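## Teaching the Estulo two-arm kit to sweep up crumbs

If you've had your Estulo kit on the bench for a day or two and gotten past the wave-hello demo, sweeping is a lovely next thing to try. It uses both arms at once, and you probably own everything it needs already – a light plastic dustpan, a hand brush and a shallow tub.

1. Set the tub at the left end of the table, within easy reach of the left arm.
2. Lay the dustpan down with its handle pointing left and the scoop open to the right. Let the left gripper take the handle near the end.
3. Give the brush to the right gripper. Try a few holds before you settle, as a small change here makes a big difference to the stroke.
4. Drop the arm speed to 15 percent and walk through 3 slow strokes by hand. Save each one.
5. Record your full runs. Naima Kamel, who wrote the starter files, suggests 300 of them, but I had a decent sweep going well before that, so don't let the number scare you off!

Keep the cables clear of the tub while you record, and if the pan creeps away from the brush, go back to step 2 and take a fresh hold on the handle.
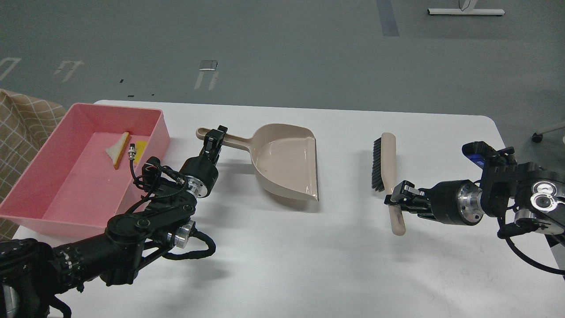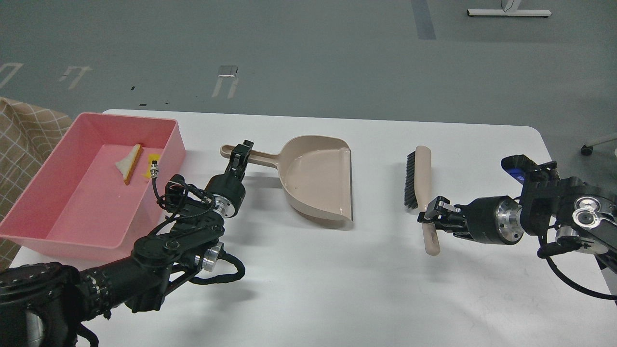
*Left gripper on the dustpan handle, right gripper on the brush, with the pink tub at the left end of the table.*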